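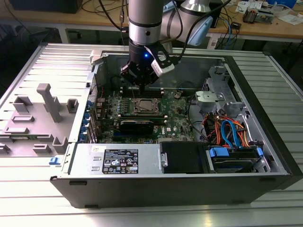

My copy of Sundedine stopped closing after I sleeved it, one reader wrote in, and the lid now sits a finger's width above the base. Do I cut the insert or throw it out?

Cut it first. A vacuum-formed plastic insert trims cleanly with a sharp utility knife, and most of the lost height is in the shelf that holds the board. Score the shelf along the inside edge, several light passes, then flex it until it separates. Sand the edge with fine paper so it doesn't scratch the card sleeves. If the lid still rides high, the insert goes in the recycling and the cards go in plain boxes made from folded cardstock.

The rest of this page covers storage and upkeep for board and card games kept at home.

Sleeves

Measure the card before ordering sleeves. Sizes printed on game boxes are often rounded, and a sleeve two millimeters too wide lets the card slide and catch during a shuffle. Measure width and height with a steel rule, then add one millimeter to each for the inner dimension.

Sleeve thickness matters more for the box than for the card. Sundedine with both add-ons comes to 537 cards. In thin sleeves the stack grows by about half its height. In thick sleeves it doubles, give or take, and the cards no longer fit any tray that came with the game. Use thick sleeves on decks that are shuffled every turn. Use thin ones, or none, on reference cards and anything that stays face up on the table.

Newly sleeved decks hold air. Square the stack, put it under a heavy book overnight, and box it in the morning.

Warped boards and bent cards

Cardboard bends toward its drier side. A board that bows upward at the corners has lost moisture from its printed face, commonly from a winter spent near a heating vent. Turn it face down on a flat table, put a clean sheet of paper under it, and weight the whole area evenly. Leave it for a few days in a room at normal humidity. Do not use an iron or a hair dryer. The laminate can blister and the damage is permanent.

A folding board that won't lie flat at the hinge usually has a stiff hinge and a sound panel. Open it fully, fold it back very slightly past flat, and hold it there while you set up the rest of the game. Repeat each time it comes out. Stop if you see white fibers at the crease.

Cards that have curled can be stacked in alternating directions and weighted the same way as a board.

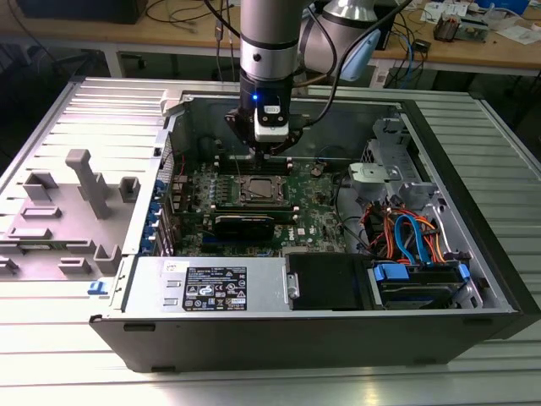
Can I wipe down cardboard tiles with a disinfectant spray?

Use a dry microfiber cloth on cardboard. Spray soaks into the cut edges, where there is no coating, and the layers start to separate. For a sticky spot, dampen one corner of the cloth with water, wipe the printed face only, and dry it at once with the other corner. Plastic and wooden pieces tolerate more. Plastic can be washed in lukewarm water with a drop of dish soap and air-dried on a towel. Unpainted wood should get the damp cloth only, as soaking raises the grain.

Boxes: flat or upright

Flat stacking keeps the contents in place but loads the bottom box. Keep stacks low, largest box at the bottom, and never set a small heavy box in the middle of a large lid. Upright storage, like books, puts no load on the lids and lets you pull a game without moving the others. It needs a box whose contents are held firmly. Loose tokens will find their way under the insert.

I store 109 games upright on shelves in a spare room, and the ones that traveled badly were all boxes with empty space above the insert. A sheet of foam cut to the inside of the lid takes up the gap. Packing foam from an appliance carton works if it is clean. Avoid newsprint, which marks light components.

Elastic bands stretched around the long side of a box will dent the edges over time. Wide fabric bands are better. Ordinary rubber bands should not be used anywhere in a game, on the box or on the cards. They dry out, stick, and leave a brown line.

Split corners

Repair a split lid corner from the inside. Close the corner by hand, brush a thin layer of white PVA glue into the split, and hold it with a clamp padded with wax paper. When the glue has set, glue a strip of thin cardstock across the inside of the corner. Clear tape on the outside yellows and pulls the print off when removed. 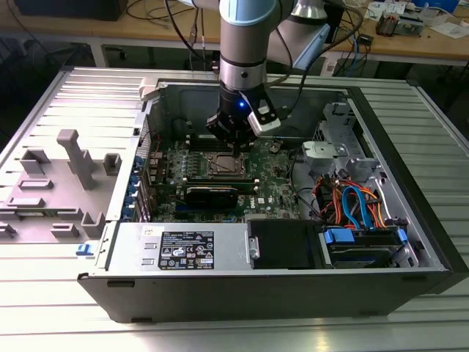
Lids that are too tight are a separate problem. A tight lid is mostly trapped air, and pressing harder splits the corners you have just repaired. Lower it evenly and let it sink. If it still binds, rub a white candle along the outside of the base walls and buff off the excess.

Sorting tokens

Zip bags are adequate for most games. Punch one small hole near the top of each so it can be pressed flat. Label the bag with a permanent marker, and write the quantity from the rulebook's component list on it as well, so a short bag shows up at pack-away. Jiner needs 8 bags, one per color and two for shared pieces. Voltier is faster to set up from shallow trays with lids, as everyone draws from the same supply.

Large collections of loose pieces are easier to check by weight. Weigh twenty pieces on a kitchen scale, divide to get the weight of one, and use that to check the whole lot. My Sinaga set, with its expansions, should hold 1321 tokens, and the scale gives an answer close enough to tell whether a bag has gone missing. It won't detect a single lost piece.

Humidity

Keep games off basement floors and away from exterior walls. A cheap hygrometer on the shelf is enough to monitor the room, and a steady reading between 40 and 55 percent suits cardboard. Silica gel packets help inside a closed plastic tote and do very little on an open shelf. In December, with the heat running, check the reading more often and move anything stored above a radiator.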